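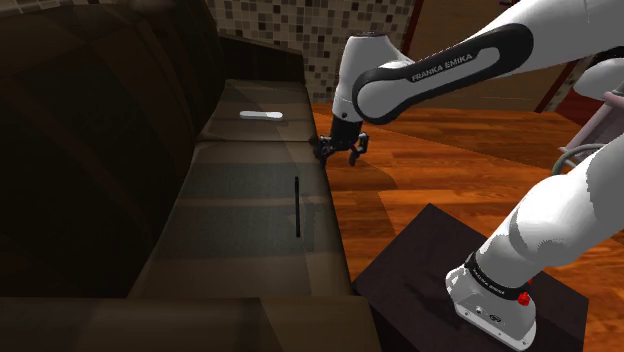 The Trarville Community Choir is looking for new singers for its autumn season, and we would love to hear from you, whether you have sung all your life or only ever in the car with the windows up. We are 16 voices at the moment, mostly altos, and we are badly in need of tenors and basses (we say this every year, I know). There is no audition as such — you come along, sink into a big brown leather sofa with a cup of tea, and have a chat with our director, Mebrat Demissie, about the music you like and where your voice feels comfortable. Reading music is handy but you can manage very well without it.

We rehearse one evening a week at the Berhe Hall and are working towards a concert in October, with folk songs, a few old hymns and a new piece written for us by Hamdia Tsegaye, which is quite slow and very lovely. The hall seats 136 and last year we filled it, so do tell your family early!

Membership is free for your first term. To join, ring Hamdia or leave your name at the Grakis music shop by Apr 15, 2024, and please say which part you usually sing, if you know it.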